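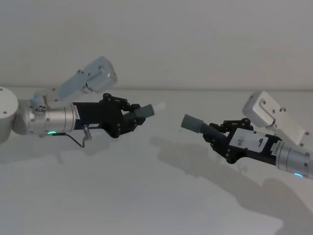 Two-arm cell with parallel grippers, set up for pipe fittings.

Kushwaha adds two-arm package for pipe fittings

March | By Mareike Böttcher

Kushwaha has opened orders for Lerniveck, a kit that converts a pair of existing arms into a cell for handling short tubes and elbows. It includes two parallel grippers, cabling, mounting plates and a software license. Arms and table are not included. 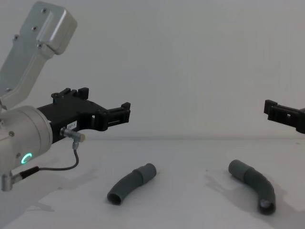
Setup at the Sulier test shop took 27 minutes per arm, including tool calibration. The software stores up to 300 part programs. Each program holds grip width, closing force and approach angle, and can be copied from one arm to the other with the axes mirrored. Force is set in coarse steps, a limitation with thin-walled parts.

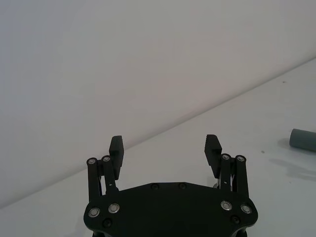
Replacement finger pads ship in sets of 2. Jong-dae Nam, who ran the Sulier trial, logged 1,020 cycles before swapping the first set and recommends checking pad wear at each shift change. Spare pads are stocked by Cliltton. The manual covers pad replacement but leaves out torque values for the finger screws; Kushwaha supplies them on request.

Recent items
Cliltton extends spare parts hours
Choosing cable lengths for wrist tools
Reader notes on tool calibration

Search this newsletter
Enter keyword Go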